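Subject: Re: [surgskills-staff] Loan suture kits: returns and shelf space

Colleagues,

Thank you to everyone who replied to the message on loan suture kits. I have quoted the relevant part of the original below so that those who joined the list in June can follow the thread, and I reply to each point after it.

> The Burnmont store currently holds 169 loan kits on the books. At the
> last count 13 of these had not been returned within the loan period,
> and several others had come back without the needle holder or with
> the scissors from a different set. The shelf by the door is full and
> kits are being stacked on the floor beneath it.
>
> Before the new intake arrives I would like the group to settle:
> (1) whether the loan period should be shortened,
> (2) who signs for a kit when a student changes site, and
> (3) whether practice material should continue to be issued with the
> kit or collected separately on the day of the session.
>
> I would also be glad to know whether the Jesmont site still needs its
> own reserve, as we are paying for two sets of shelving.
>
> Seung-woo Maeng
> Skills Store, Burnmont

On the first point, the replies were fairly evenly divided. Staff at Burnmont favored a shorter loan, and staff at Jesmont asked that it be left alone. Their students rotate through the outpatient block and often cannot return to the store during opening hours. The teaching office has decided to keep the present loan period for both sites. A reminder will go out to each borrower one week before the kit is due, and a second on the due date. If a kit remains outstanding after the second reminder, the student's name will be passed to the year coordinator, who may withhold further bookings until the matter is settled.

A student who has lost a kit should be encouraged to say so early. The replacement charge is the same whether the loss is reported on the first day or the last, and we would much prefer to hear of it before a session than during one.

On the second point, the receiving site will sign. When a student moves from Burnmont to Jesmont, or the other way, the kit travels with the student and is entered in the receiving site's book at the first session attended. The sending site may then close its own entry. Please do not close an entry on the strength of a telephone call. Two of the missing kits were marked as transferred on that basis and appear in neither book.

Room 613 will act as the return point for both sites during the first two weeks of the intake. A locked drop box will be placed inside the door. Kits left in the corridor, at reception, or in a pigeonhole will be treated as not returned. The room is booked for examinations in the mornings, so returns should be made after 2 p.m.

Several members asked about mixed instruments. Each set has been engraved with its kit number on the inner face of the handles. Older sets carry a paint mark only, and the paint does not survive repeated cleaning. As these come back they should be put aside in the gray tray for engraving and not reissued. Mr. Maeng has asked that the trays not be used for anything else in the meantime.

The third point drew the most comment. At present the pad is issued with the kit and the student keeps it until the kit is returned. Tutors report that by the third or fourth session many pads have been cut so often that a new line cannot be placed clear of the old ones. There is also the question of thread. Students who practice at home tend to use all of it in the first week and arrive at the assessed session with none.

From the next intake, therefore, the kit will contain instruments only. Practice material and thread will be handed out by the tutor at the start of each session and signed for as consumables. An additional packet of thread may be collected from the store for home practice on presentation of a student card. We have ordered 200 packets for this purpose, and Erkeck has confirmed that the order can be repeated at the same price during the academic year.

Tutors have also asked that the course handout be brought into line with the way the interrupted suture is now taught. The revised handout will cover the spacing of stitches along the wound, the placing of the knot, and the length at which the ends are cut.
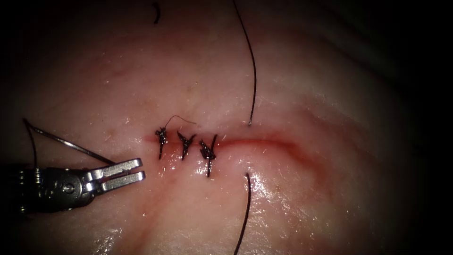
Photo: Surgical Skills Teaching Office

Three knotted black sutures, evenly spaced along the left portion of the incision. Comments on the wording of the handout should be sent to the teaching office and not to the list. Please give the page and line, and where possible the wording you would prefer. The section on needle disposal is set by the hospital and is not open for revision.

With regard to Jesmont, the reserve will be kept for one further year. Dr. Wang has agreed to reduce it to a single cabinet, and the second run of shelving will be moved to Burnmont, where it will replace the floor stack. The move requires a porter and has been requested. Until it has taken place, please keep the area beneath the Burnmont shelf clear on the side nearest the sink, as the cleaning staff need access to the drain.

Site leads are asked to send their closing figures to the store before the end of term, using the old form. The new form has an error in the column for transfers and is being reprinted.

With thanks for your cooperation,

Surgical Skills Teaching Office
Burnmont and Jesmont sites

_______________________________________________
surgskills-staff mailing list
To change your subscription options, contact the list owner.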